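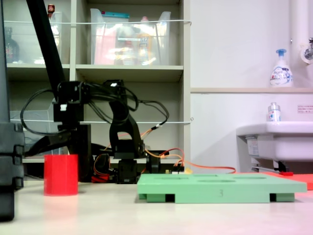

Page last modified: March 21, 2020

The Well at Skastville

The man from Oddsson wanted 300 for the bottle, and Frida Mogensen asked him what was in it.

"Water," he said. "From the well at Skastville."

"I grew up in Skastville. We had a well. It made the sheets brown."

"Different well."

She turned the bottle over. The label had a saint on it, or a woman with a headache. Her brother-in-law Leopoldo Cervantes had bought 3 of these in February and now slept, he claimed, like a baby. Frida had raised babies. She had also heard Leopoldo through the wall at Flidport, up at all hours, moving chairs.

"What does it do?"

"What do you need it to do?"

"My knee."

"It's very good for knees," the man said, and he did sound pleased for her.

She offered him 10. He laughed and put a hand on his chest. She offered him 10 again. Behind him the ferry was loading, and he looked at it twice, quickly, the way her husband used to look at the clock when her mother visited.

"100," he said. "Because you're from there."

"If I'm from there, I've had plenty of it already. I was baptized in it. Look at the knee."

He looked at the knee. It was swollen under the stocking, and she let him look as long as he liked. Then the ferry blew and he picked up his case, and left the bottle standing on the wall.

She waited until he was aboard. She unscrewed the cap and smelled it. Then she poured a little on a handkerchief, which was a white one, and sat down to see what color it dried.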